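Interfaith Safety and Remembrance Fund
Frequently Asked Questions for Congregations

Last revised 2026-02-12

The Clavholm Interfaith Council administers the Safety and Remembrance Fund on behalf of its member congregations. The answers below apply to the current grant cycle and replace all earlier versions.

General

What is the Fund for?

The Fund helps houses of worship in Clavholm and the Yau Valley pay for modest security improvements and for public services of remembrance. It was established after a series of threats against congregations in the region. The Council's member clergy agreed at that time that no congregation should have to meet the cost of protecting its members alone.

Who may apply?

Any congregation, of any faith, that holds regular public worship within the Council's area may apply. Membership in the Council is not required. The Council currently has 77 member congregations, and applications from members and non-members are reviewed on the same terms. A congregation that rents its space may apply with the written consent of the property owner.

Does a congregation need to have received a threat?

No. Applications are welcome from congregations that wish to prepare in advance. If a threat has been received, please note this on page one of the form so that the application can be reviewed out of turn. Any threat should be reported to the police first. The Council does not investigate incidents.

Grants and Eligible Costs

How much may a congregation request?

The maximum grant is $2,272 per congregation in each cycle. Two or more congregations that share a building may each apply, but the same item cannot be paid for twice.

What may the money be used for?

Eligible costs include exterior lighting, door and window locks, interior communication systems, safety training for ushers and greeters, and printing or hall rental for a service of remembrance. The Fund does not pay for weapons, salaries, routine maintenance or political activity of any kind.

May we choose our own supplier?

Yes. The Council has a standing discount arrangement with Ollix for locks and lighting, and with Briditz for training courses. Congregations are free to use either firm or another of their choosing. Two written quotes are required for any single item over $139.

Can costs already paid be reimbursed?

Only in urgent cases, and only where the work was done after a report to the police. Please attach the receipt and the report number.

Applying

When is the deadline?

Applications are accepted throughout the spring and close on the last business day of June. Decisions are sent in writing to the address given on the form. Late applications are held for the next cycle unless the congregation asks for them to be returned.

What must be included?

A complete application contains the signed form, a short statement of need, the quotes described above and a letter from the congregation's governing body. Photographs of the building are helpful but not required. Please do not send floor plans by e-mail – they should be delivered by hand to the Council office in a sealed envelope.

Who reads the applications?

Each one is read by a review panel of 4 clergy members drawn from different traditions. Panel members step aside when their own congregation, or one they have served in the past, is under review.

Is our information kept private?

Yes. The Council publishes the total amount granted in each cycle but does not name recipients or describe the measures they have taken. Congregations may announce their own grants if they wish. Paper files are kept under lock and are destroyed when the reporting period has ended.

Services of Remembrance and Public Statements

May a congregation hold a service jointly with others?

Joint services are encouraged. One congregation should be named as the host and should submit the application. The Council can provide an order of service that has been used by several faiths, and the host may change it freely.

Who may sign the Council's public statements?

Statements on acts of violence or hatred are open to the signature of any ordained or appointed religious leader in the area. Civic officials may be invited to sign as well. A signature is personal and does not bind the signer's congregation unless the congregation has voted to be included.

How are statements prepared?

A draft is circulated to member clergy, who have two business days to comment. When events require a faster response, the Council's officers may issue a brief message of sympathy first – a full statement then follows in the usual way.

Can the Council send a speaker?

Yes, subject to availability. Requests should be made in writing and should give the date, the expected audience and the subject. There is no fee, although travel costs outside Clavholm are paid by the host.

Further questions may be sent to the Council office by mail or left at the front desk during business hours.

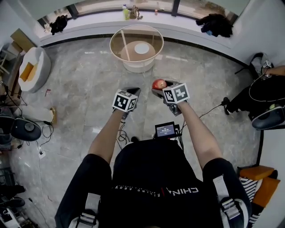

A red apple held in the right-hand gripper.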